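Plondlow Adult Learning Center
Progress report to the Ferreira Fund, period ending April

Enrollment in the evening reading program reached 222 learners, against a target of 200. Attendance was steady through the winter – the Saturday group remains the largest – and 55 learners moved up a level.

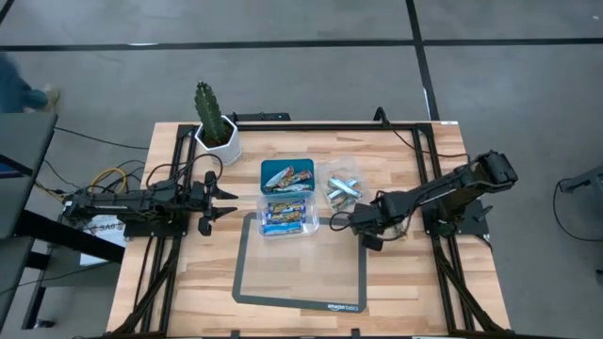

Spending on furniture and materials is within the approved budget. The remaining purchases are bookshelves and tables for the second classroom. Light wooden tops in a butcher-block pattern, with strips of tan, cream and brown, are preferred over the white ones first quoted. Killian Bouvier will submit the final invoices.

Tutor training is behind schedule. Aatos Ahonen has asked that the last two sessions be moved to May, and we request your approval of this change.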